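Looking After Small Paintings at Home

Print this page
E-mail this page

Most damage to a painting in a house comes from where it hangs. Keep oils and acrylics off the wall above a radiator or stove, and out of direct sun. A bathroom is fine for a cheap print and nothing else. 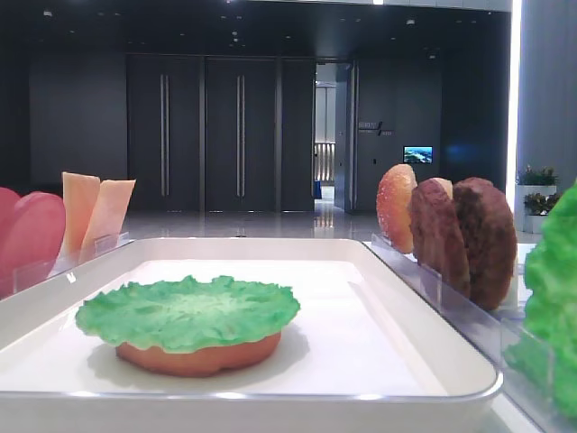
Dust a varnished painting twice a year with a soft, dry brush. Work from the top down and stop if any paint lifts. Lay the picture flat on a clean towel before you touch the back. Screws and hooks should go in something with a raised rim, like the white tray with the bun and lettuce on it, so they don't roll under the canvas.

For hanging, use two hooks set six inches apart. The picture stays level and the load is shared. Marietjie Nel hung 280 works for the Menden open show this way and rehung very few – mostly the ones on old plaster.

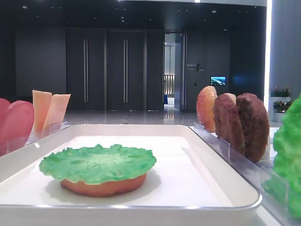
Lettuce on the bottom bun, with the slices upright in their clear holder.

Works on paper need more care. Ask the framer for acid-free board and a mat deep enough to keep the glass off the surface. If you sand a frame, start with 400 grit and wipe it down before waxing.

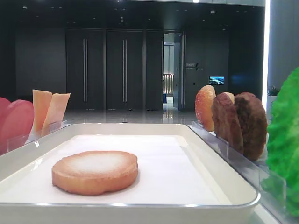
Never store framed paper in a basement or attic. A closet on an inside wall is better – stand the frames upright, face to face, with cardboard between them. Check them in June, when the damp starts.

Print this page
E-mail this page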